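Building a Hand-Held Gripper at Home
Handout 7: Finger pads and first practice picks
Course notes by Jytte Dalsgaard, Brovville shared workshop

Glue foam to the inside faces first, then the tops. Let it cure overnight before you close the jaws on anything. Worn pads can stay on as long as they still grip -- frayed edges matter less than bare spots.
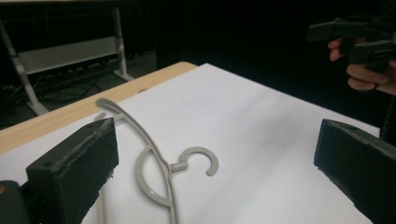

Why practice on a plastic hanger before anything heavier?
It's light and thin, so a jaw that closes out of line will twist it or let it slip.

Lay the part flat on white paper and open the jaws all the way. Close slowly. Kuldeep's spring notes are in Handout 2.

Bring your pads in March.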